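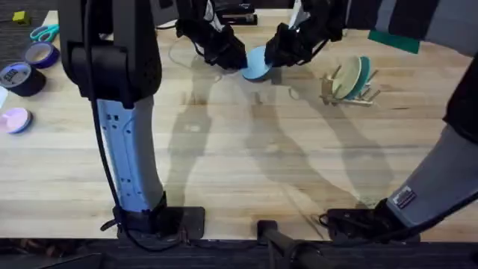
*Light blue plate, butcher-block top.*

# Aaltonen side plates, set of four, from Dukby

**Score: 3.5 out of 5**

I bought these because I had run out of small plates, a thing that happens to every household at a rate science ought to look into. The big plates survive. The small ones go off to bedrooms with toast on them and are never heard from again.

Dukby sells the Aaltonen range in boxes of four, and mine came to £96 for two boxes once delivery had been added at the last possible screen. That is a lot of money for something whose main job is to sit under a biscuit. For comparison, the old Cladix set I had for years cost less than the petrol to go and get it.

Still, they're nice. The glaze is smooth without being slippery, the foot is ground flat so they don't scrape the table, and the rim turns up just enough to stop a grape making a run for it. They stack properly too. My Lustley bowls lean like a queue outside a pub, so I notice these things.

Now the grumbles. The box says dishwasher safe, then a leaflet inside the box says "occasional dishwasher use", and I'd like to know what occasion they had in mind. Tea leaves a ring if you wander off. Metal knives leave faint grey marks, which come away with bicarb and a certain amount of muttering. They also get hot in the microwave: 90 seconds on leftover pie and I needed a tea towel to rescue it.

One arrived with a chip. Dukby replaced it by Wednesday and didn't want the old one back, so I now own a ninth, slightly dangerous plate, currently under a geranium.

**Good:** stacking, rim, colour, customer service.

**Less good:** price, leaflet, knife marks.

I'd buy them again, but in the sale, and I'd search the bedrooms first.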